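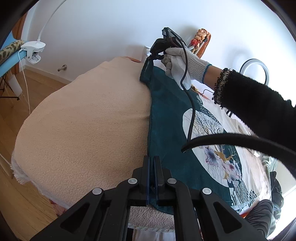

Godosen Portrait Light Notes
README for the data files, version of 19 April 2024

What is in this set

Godosen is a table of notes about light, written during portrait and couple sessions. It has 2,471 rows. Each row belongs to one photograph and tells the camera settings, the weather and the white balance that was chosen later at the computer. The photographs of the clients are not included and I do not plan to include them.

The rows come from over 90 sessions. Most were held outside in the park at Astberg, the others in rented rooms and in people's homes. I began to write the notes for my own use, to remember which settings I liked under a grey sky.

Files

notes.csv holds one row per photograph.
sessions.csv holds one row per session, with place type, month and hour of start.

The two files are joined by the column session_id.

Columns in notes.csv

session_id: short code, no meaning in the letters
iso, shutter, aperture: as the camera wrote them
sky: clear, thin cloud, thick cloud, rain, indoor
kelvin_camera: what the camera proposed
kelvin_final: what I used in the end
tint_final: negative is green, positive is magenta
main_cloth: the largest colour of the clothes, in my own words
remark: free text, often empty

kelvin_final is filled in 2,006 rows. In the other rows I delivered only a black and white picture, so the field is left empty. Please do not read it as zero.

About the cloth colours

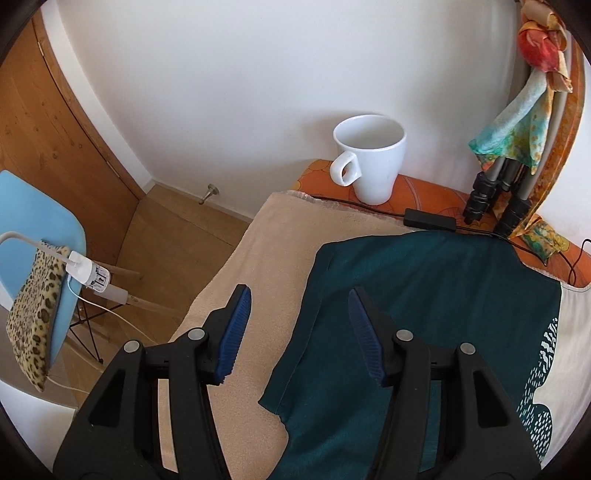
The column main_cloth is the least strict one. I wrote the name which came to me on that day, and I know that "petrol", "teal" and "sea green" are sometimes the same jacket. Dark teal beside beige, as with the cloth lying on the towel here, is a pair I find difficult: if I make the beige warm enough to be pleasant, the teal goes quickly towards green. For such rows look at tint_final together with kelvin_final. If you want to group the colours, the file Tonanus.txt gives my list of words with the same meaning, but it is not complete.

Known problems

The clock of the second camera was one hour late during all of November. I corrected the hour in sessions.csv by hand and may have missed a few.

Sky was judged by eye. Between thin cloud and thick cloud there is no firm border.

Rain is rare, as most couples prefer to move the session.

Skin tone was not recorded. This means the set is not suitable for training an automatic white balance that will be used on people.

Use

You may use the table for teaching and for your own studies. If you publish something, please write "Godosen light notes, Hlongwane Studio". For selling presets made from it, ask me first.

Corrections are welcome. Send the session_id and the row number with your message.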